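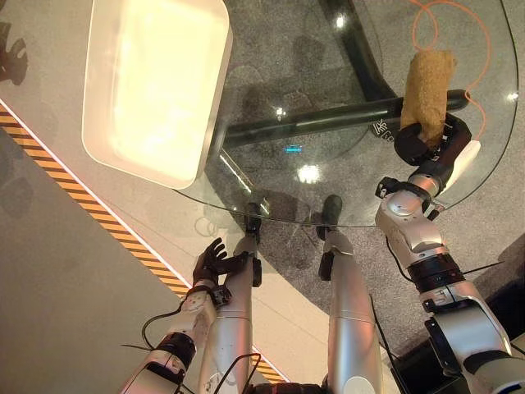

Household and shop-floor chores: frequently asked questions

Trivedley test programme, general enquiries. Last revised in January.

Can a robot do my housework yet?

Parts of it, under supervision. A humanoid can pick up a light object, carry it a short distance and put it down. It can wipe a flat surface. It cannot be left in an ordinary home to work through a list of jobs, and we do not expect to offer that with the present hardware.

Which chores are closest to being usable?

Moving trays, wiping tables, sorting rigid items into bins and loading parts into a fixture. All of these have a clear start and finish, and a failed attempt can usually be repeated without damage. Folding clothes, making beds and washing mixed crockery are well behind.

How do you decide whether a chore counts as done?

Each chore has a written end state. For table clearing, every listed item must be on the tray or in the bin, nothing may be on the floor, and the table must not have moved by more than 60 mm. An attempt that reaches the end state with help from the operator is logged as assisted and does not count.

What is the current success rate?

On the table-clearing set at Dirkstead we ran 790 attempts, of which 641 reached the end state unassisted. The set uses known objects and fixed lighting. Results from a house would be lower. Please do not quote the figure without the conditions.

Why is a glass table considered difficult?

Depth sensors that work by projected light pass through clear glass or return scattered readings. The floor, the table legs and the robot's own feet are all visible through the top, so the vision system has to work out which things are on the surface and which are underneath it. Small reflections are sometimes taken for objects. The rim is often the only part of the top that can be located reliably. A cloth over the table removes most of the problem but also removes the point of the test.

Why do soft items cause trouble?

A sponge or a bread roll changes shape as the fingers close, so the position of the fingers says little about how firmly it is held. Squeeze too little and it slips when the arm accelerates. Squeeze too hard and a sponge recovers but a roll does not. We set a force limit by object class and accept slower arm movement while a soft item is held.

Gripper or five-fingered hand?

It depends on the job. Grippers are simpler, cheaper to repair and better at repeated picks of similar items. Five-fingered hands cope with handles, triggers and lids, at the cost of more joints to calibrate. A robot can carry one of each. Changing an end effector at Dirkstead takes about 40 minutes including the calibration check.

Does the robot work faster than a person?

No. For nearly all household chores it is several times slower. On the shop floor the gap is smaller for steady, repetitive loading, where speed matters less than keeping going through the shift.

Is it safe to stand next to one?

Not while it is moving under its own control. Visitors stay behind the marked line and the operator holds the stop control. A legged robot that loses power can fall, so pressing stop does not make it safe to approach. Wait to be called forward.

Can it use both arms together?

Yes, for lifting a tray or box of known size. Tasks where the arms do different things, such as holding a bowl while wiping it, are run as separate trials and are not included in the figures above.

What about Strickland and Livard?

Strickland handles the shop-floor trials: machine tending, bin transfer and bench wiping. Livard is the furnished flat, where household routines are tried once they have passed at Dirkstead. No routine is moved to Livard on the strength of simulation results alone.

Can I send in a chore for testing?

Yes. Describe the start state, the end state and the objects involved, with weights if known. We cannot accept chores involving naked flames, live animals, medicines or the care of people. Requests such as "tidy the kitchen" will be returned for more detail.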